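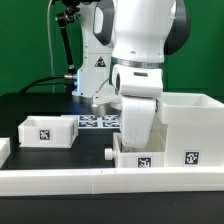

Wosenora Boxes: a hand-taught manipulation set

Hi, and thanks for stopping by! This is the data card for Wosenora Boxes, a set of demonstrations I put together for training small imitation policies on box tasks. I wrote most of it in one go on 2023-08-17, so if a section reads like I was running out of coffee, that's why. Corrections are welcome, just open an issue.

What's in it

700 episodes in total. 459 of them were taught by hand, meaning I grabbed the arm and moved it through the task myself with gravity compensation on. The rest were driven by remote control with Moltine, my little teleop package (separate repo, same license). Each episode has the joint positions, the gripper opening, the commanded targets and the video from a fixed camera. There's also a text label with the task name and a success flag that I set by hand right after each try.

Tasks

There are 3 of them:

reach_in: move the gripper down into an open box and stop inside without bumping the walls
move_over: pick up a small part in one box and put it down in another
pull_knob: take hold of the knob and pull gently

The boxes are white, open on top, and tagged on the front so you can get a pose for each one without any learned detector. The grid of four tags toward the back of the table is my reference for the table frame. If you want to skip tag detection altogether, the poses are already in tags.json for every episode (you're welcome, that script took me a whole weekend).

Hand-taught or remote, which should I use?

Try the hand-taught ones first! They're smoother and a good bit shorter, and my baseline learned reach_in from those alone. One thing to watch for is that my hands and sometimes a whole forearm show up in the video, so a policy trained straight on pixels can get a bit too fond of my sleeves. For image policies I replay the recorded joint path with me out of the way and use that video instead. You'll find it under replay/, next to the original.

The remote episodes are jerkier, especially the early ones from January when I was still getting the scaling right. I kept them. There's a lot of stopping, backing up and trying again in there, and that helped with recovery on move_over more than I expected.

Getting started

Unpack the archive, point the loader at the folder and call load_split("train"). The last 300 episodes by index are the test split, please don't train on them. If you use Falcão for your pipeline, the config in configs/falcao.yaml should work as is. The Stivia exporter works too, but it drops the success flag and I haven't figured out why yet.

Known problems

The gripper opening is logged at a lower rate than the joints, and I just hold the last value.
White boxes, white arm, white gripper. Segmentation by color is going to be miserable, although the green wall behind everything does key out nicely.
Some pull_knob labels are generous. I counted it as a success if the knob moved at all.

License is MIT for the code and CC BY 4.0 for the data.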